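4. Setting up a tournament

Setting up a bracket in Skornik takes less time than arguing about the seeding, which you will do anyway. Have your team list ready before you start.

4.1 Create the bracket

1. Open Skornik and choose New Tournament.

2. Enter a name. The limit is 72 characters, including the sponsor, so the Jistell Winter Indoor Soccer Invitational fits with room to spare.

3. Set the number of teams. The default is 12. With 12 teams, the top 4 seeds get a bye in the first round and everyone else gets a grievance.

4. Choose a format. Major is a straight knockout. Inbridge plays group matches first and sends the group winners into the knockout.

Note: You can't switch formats once a score has been entered. The button stays on the screen, grayed out, to remind you of the choice you made. 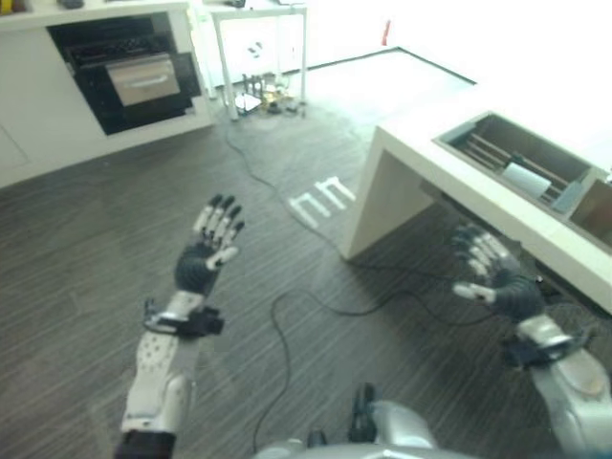

4.2 Enter the seeds

1. Go to Teams and drag each club into its seeded position.

2. Press Lock Seeds. Skornik asks if you are sure. It asks again if the club in first place is your own.

3. To leave the draw to chance, press Shuffle. Each shuffle is stored in the log with the time and your user name, so pressing it until you like the result will be noticed.

Caution: Removing a team after the seeds are locked hands its opponent a 3–0 win. Use Replace Team if another side is stepping in.

4.3 Publish the schedule

1. Check the kickoff times under Fields. Two matches on one field at 9:30 a.m. will show in red – Skornik will still let you publish them.

2. Press Publish. Coaches get the schedule by email, and you get their replies.

3. To change a kickoff later, edit the match and press Publish Again.

Section revised in January by Ildikó Gál. For tie-break rules, see section 5.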